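Meltberg workshop notebook
December, late afternoon
Posted by the bench two keeper

Picking up from the last entry, where I promised to finish weighing the plates and then went home instead. The kettle is on, the radio is behaving, and I have cleared enough of the bench to work on, so let's get this done properly.

For anyone joining us late: the Rundus loading jig needs known weights, and we have been using the old dumbbell plates from the Jugah box because they are cheap, they stack nicely and everyone knows where they live. The trouble is that what a plate is sold as and what it weighs are two different things. I put the first of the small ones on the scale this afternoon, expecting 1000 grams, and got 952. I took it off, wiped the pan, zeroed it and tried again. 952. The next one came out at 857, and I'll admit I said something to it! I have chalked the true weight on the back of both and written them in the table inside the cover.

The big black plates are next, and they are a nicer thing to handle altogether. I do like that rough speckled coating (it puts me in mind of my grandfather's toolbox, which had the same sort of pebbly paint and outlived two cars). It does hold on to dust, though, and the ring-shaped groove is the worst place for it, so please go around it with the soft brush before weighing, and then around the hub as well.

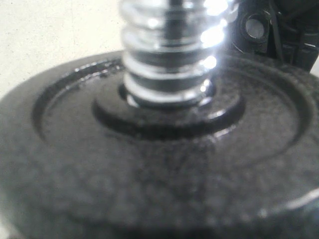 Big plate on the threaded bar, looking across the groove to the hub.

The bars deserve a word too. I went over the chrome threads with a dry rag and then one drop of oil, spun the collar up and down until it ran freely, and wiped off what was left. Don't be generous with the oil. Last winter we were, and it crept under the plates and left 17 neat black circles on the Preken drawings, which I am still hearing about.

A small thing on stacking: set the plate down over the bar gently and let it find its own level before the collar goes on. If it rocks, lift it and look for grit at the hub. I used to just tighten harder, and all that did was chew up the collar.

Still to do: weigh the big plates, weigh the bars without collars, find out who has the good brush. I'd also like a shelf for all this at waist height, my back being what it is. More tomorrow, if the scale battery holds.

3 comments

benchfour: The good brush is in the paint cupboard, sorry. 857 is shocking.

tinsnips: Could we stamp the weights instead of chalking them? Mine rubbed off in a week.

oldlathe: Seconding the shelf. Please put it on the window side so we can read the table in daylight.

This site uses cookies to remember your login. By continuing to read the notebook you agree to their use.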